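**For immediate release**

# Kollholm to sell the Flinddale plastic storage rack with new instructions and separate spare parts

BEDDALE. Kollholm, the maker of household storage, is bringing back its Flinddale rack in white plastic. The rack is built from tubes, trays and panels that push together at the corners. It goes on sale this March through Nieto stores and Nieto's website, and every part of it can now be ordered on its own.

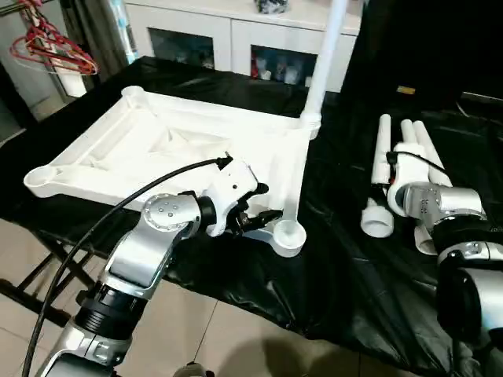 *Page last updated: 5th March*

The Flinddale is meant for bathrooms, laundry corners, pantries and other small rooms where people want a shelf without drilling into the wall. The square tray has a raised rim, a recessed center and round sockets at the corners. The upright tubes go into the sockets, and the legs end in disc-shaped feet that spread the weight on vinyl and tile.

Kollholm stopped making the earlier version when the mold for its corner sockets wore out. The new sockets are deeper, and a short collar now sits where each upright meets the tray. The company made the change after reading returns from customers whose racks leaned when the top shelf was loaded.

"Most of the complaints were about leaning, and most of the leaning came from the corners," said Yoon-hee Nam, product manager for storage at Kollholm. "People had pushed the tube in as far as it seemed to want to go and stopped there. With the new socket the tube has farther to travel, and there is a line molded on it. If you can still see the line, keep pushing."

## Putting it together

The rack needs no screws and no tools. Kollholm recommends building it on a table or on the floor with a sheet or blanket underneath, both to protect the surface and to keep the small fittings from rolling away. One person can do the work. A second pair of hands helps with the top tray, when all the uprights have to line up with their sockets at once.

The instruction sheet has been rewritten from the beginning. The old one showed the finished rack on the front and the whole build in a single drawing on the back. The new one is a booklet of 9 steps, with one joint to a page where possible. It asks the customer to sort the tubes before starting, as the leg tubes and the upright tubes are close in width and easy to mix up. It also covers the following points:

- Start with the lowest tray upside down and fit the legs first.
- Turn the tray over before adding any uprights.
- Push each tube straight down. Twisting it on the way in can scrape the socket.
- Leave the slatted panels until the uprights are standing but the top tray is still off.
- Check every corner again once the rack is in the place where it will stay.

The fourth point is new. In the old sheet the panels came last, and customers had to bend the uprights apart to get them in.

Kollholm tested the booklet with 300 households in and near Beddale before it went to print. Each was sent a boxed rack and a return form. The pages for the legs and for the panel connectors were redrawn after the forms came back, and the words "left" and "right" were taken out of the booklet completely, as they stopped making sense once the tray had been turned over.

"I read a lot of those forms," said Hadiza Akinola, who manages customer service at Kollholm. "People were very clear about where they got stuck. A few of them drew us a better picture than the one we had sent. We used the angle from one of those drawings on the page for the feet."

Each full-size shelf level will hold up to 20 pounds when the load is spread out. Heavy bottles and detergent should go on the lowest tray. The rack is for indoor use and should be kept away from heaters and stove tops.

## Slatted panels

The ribbed white panels let air through and can be wiped with a damp cloth. They join the poles with separate white connectors, so a cracked panel can be changed without taking the whole rack down. Customers who own the earlier Flinddale should note that the new panels do not fit the old connectors. The tubes do not fit the old sockets either. Kollholm still has a stock of older tubes and feet and will sell them for as long as they last.

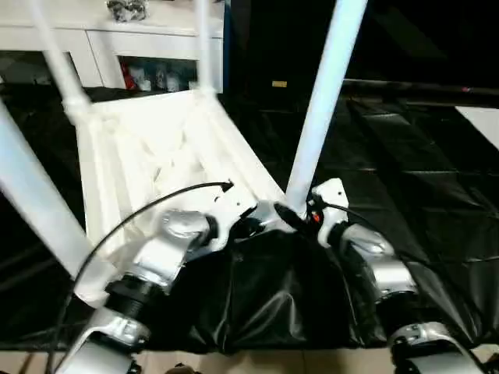

## Spare parts

Tubes, trays, panels, collars, connectors and feet for the new rack will be sold singly through the Kollholm parts desk. The part number is molded on the underside of each tray and on the inside end of each tube. Customers who can't find the number can send the desk a measurement of the part and a note of where it goes.

Small fittings missing from a new box will be replaced free of charge. The customer needs the code printed on the carton flap and does not have to return the rack to the store.

"A foot goes missing when someone moves house, and then the rack rocks and gets thrown out," Akinola said. "We would like to just mail them the foot."

## Availability

The Flinddale will be sold in white only, in a low and a tall size. Both sizes use the same tray and panel, and the difference is in the number of levels. Boxes are packed flat, with the tubes in a paper sleeve and the small fittings in a separate bag taped inside the lid.

Nieto stores will carry both sizes. Some smaller stores will have the low size on the shelf and the tall size by order. Prices are set by the store. The racks come with a 2-year guarantee against splitting at the sockets and collars, which covers normal home use and does not cover racks that have been glued.

The booklet will be packed in every box and can also be requested in large print from the parts desk.

## About Kollholm

Kollholm designs and makes plastic shelving, drying racks and storage boxes for the home. Its offices and parts desk are in Beddale.

**Press contact:** Yoon-hee Nam, Kollholm, Beddale

**Parts and customer service:** Hadiza Akinola, Kollholm, Beddale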